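Stallimance sim pack - README
Maintained by Jingyi Xiao. Questions to her, or to Wenceslao Manríquez for anything licence related.

What this is
My working notes on the Stallimance pack from Kenholm, plus the loader scripts we use with it. Small arm, rendered rooms, toy sized objects. We have it on trial till end of January, so this is half README half review. Will tidy later.

What you get
1,954 episodes, 11 room layouts, 2 lighting setups for each.
Camera views are wide, whole room. No wrist view in the trial licence - you have to buy the full one.
Joint states and gripper state per step.
Object list as one text file per room.

Install
Unzip into data/, keep the folder names as they are. Run check_pack first, then load_rooms. If check_pack complains about a missing index, run it again with the rebuild option. Happened to me on 3 layouts, fine afterwards. Don't run both scripts at once, they write to the same cache.

Whats good
Rooms are properly furnished, not grey boxes. The Maurya pack we had before was all bare floor and our detector learnt nothing useful from it. Loading is quick. Support replied on a Sunday, to be fair to them.

What isn't
Arm is tiny in the wide view. The Christmas room is the one to test on - tree, presents, plaid blanket on the sofa, and the arm is down on a white panel in the middle of the floor working over a red toy cart with yellow corners.

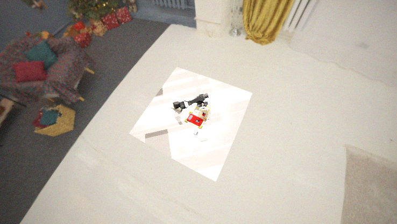 Pale objects on the white panel are hard to seperate from it, so crop before you train. Our crop settings are in config/crop, one per room. Default resize throws too much away.

Also the object names don't match between rooms. Tomov format export fixes some of that but drops the gripper state, so keep the originals.

To do
- ask Kenholm for price with wrist view
- rename objects
- Wenceslao to check if we can share crops outside the team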